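Print this page | E-mail this page

Trasum Arm, Home Build Guide
Section 3: Checking the grip in simulation before you power the real arm
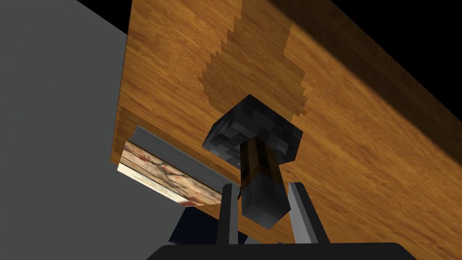 Reading time: 3 min

Most guides for home-built arms tell you to run the simulator until the grip "looks right" and then move on to hardware. I don't trust that advice. A simulated gripper can look perfect on screen while the real one pushes a block off the bench. Do the steps below anyway. They catch wiring and direction mistakes cheaply, and that is about all I will promise for them.

You should already have Section 2 finished, with the Jimer control board flashed and talking to your computer. The arm itself stays unplugged for this whole section.

3.1 Load the test scene

1. Open the Grudiseo simulator and choose the tabletop scene. It has a wooden surface, a book and a blocky hammer with a pixelated texture.
2. Switch to the gripper view. Both fingers should rise from the bottom of the window, with the black base below them.
3. Set the simulation speed to 100 percent. The menu lets you go faster. Leave it alone, as contact gets less believable when you do.
4. Turn shadows on.

NOTE: Shadow edges on the table may come out as little stair steps. That is a rendering matter and has no effect on contact. I wasted an evening on the graphics settings before I accepted this.

3.2 Line up on the handle

The hammer is a decent test object because the head is much wider than the handle. If your approach is off, it shows up quickly.

1. Jog the gripper until the fingers stand on either side of the handle, at the end away from the head.
2. Check the gap on each side. In gripper view the two fingers can look quite different from each other, one upright and one slanted, with one inner face much paler. Lighting and angle do most of that. Don't "fix" it by bending your numbers.
3. Switch to the side view and check height. A finger that overlaps the book on screen may be nowhere near it, or it may be about to hit it. The gripper view alone can't tell you which.
4. Rotate the wrist if the fingers are not square to the handle. Never go past 90 degrees in one move, even here. The real cable won't forgive it, and you will have learned a bad habit.

CAUTION: The simulator does not model your cables. It will happily let you wind the wrist as far as you like -- the cable on your bench will not.

3.3 Close and lift

1. Set closing force to the lowest step.
2. Close the fingers until the contact readout shows both sides touching.
3. Lift slowly, then hold for 3 seconds.
4. Lower, open and back away in a straight line.
5. Repeat with the book moved closer to the hammer. Then repeat with it taken out of the scene.

If the hammer slides out, raise the force one step and start again from 3.2. If it slides at every step, check the friction value. The Grudiseo default is generous in my opinion, and I lower it before I believe any result. A grip that only holds on default friction is not a grip I would try with anything I liked.

NOTE: If one finger closes while the other opens, you have a direction setting reversed on the Jimer board. Correct it in Section 2, step 8. Swapping the motor plugs instead will seem to work and will confuse you later.

3.4 What a pass means

Call it a pass when the lift holds with the book close by and with it gone, on lowered friction. Save the settings file under a new name.

A pass means your directions and limits are sane. It says very little about rubber pads, a bench that isn't level, or the play in printed joints. The Lukumay finger kit in particular has more flex than its simulated model, at least on my build, so expect to redo the force setting from scratch.

WARNING: Do not copy the closing force straight to the real arm. Start at the lowest step again in Section 4, with your hand on the power switch and your fingers out of the jaws.

Next: Section 4, First power-up

Search this guide: Enter keyword Go

We use cookies to remember your place in the guide. Accept | Settings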